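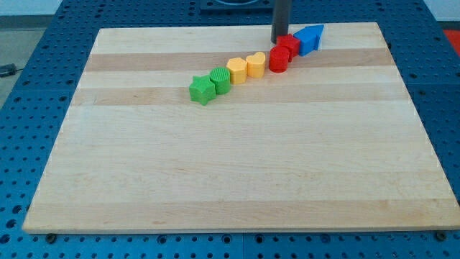

I've been going back and forth between two grippers for most of August, and I think I finally have an opinion. The old one is the Zollness two-finger that came with my arm. The new one is a Stidov, which I ordered after reading way too many forum threads at night (you know how that goes). My test for both has been the same little job, picking up plastic blocks from a maple board and putting them back down. The star, the heart and the hexagon are the interesting ones, and the two cylinders are in there to give me something easy. Well, I thought they'd be easy!

First up, the Zollness. It's a solid thing. It opens wide, it closes hard, and I've never had a problem with it on anything with two flat sides. The cube is a joke for it, same with the hexagon as long as you line up on the flats. But the star drove me nuts. If the fingers came in on a point and an inner corner, the block would spin a little as they closed, and then my place position was off by however much it had spun. I ran 155 picks with it over a couple of evenings and nearly all of my misses were the star or the heart.

The Stidov has softer pads and you can set the closing force in 6 steps, and that made more of a difference than I expected. On step 4 it sort of settles around the star and holds it. Step 5 and up, it starts squeezing blocks out like a watermelon seed. I lost one under the bench that way and had to move a shelf to get it back.

What I don't like about the Stidov is the cable. It's stiff and it comes out the side, so every time the wrist turns past a certain angle it tugs. I've got it tied back with a strip of velcro for now. The Zollness has its cable coming straight out the back and I never had to think about it once.

Then there's the controller. I was using Pan for everything, mostly out of habit, and Pan talks to the Zollness with no fuss at all. For the Stidov I had to switch over to Handarura, and that cost me more than four hours of fiddling before the gripper would even open. The menu names are strange and the default speed is much too fast for a tabletop. Once it was going I kind of liked it, though. You can save a grip force for each block, so the heart gets its own setting and the cylinders get theirs, and you don't have to touch it again.

So the Stidov is staying on the arm. I'm keeping the Zollness in the drawer for heavier stuff, and I still want to try it with the soft pads swapped over, if I can work out the screw spacing. The holes look close but they don't match, so I may have to print a little adapter plate. I'll post the file if it comes out okay.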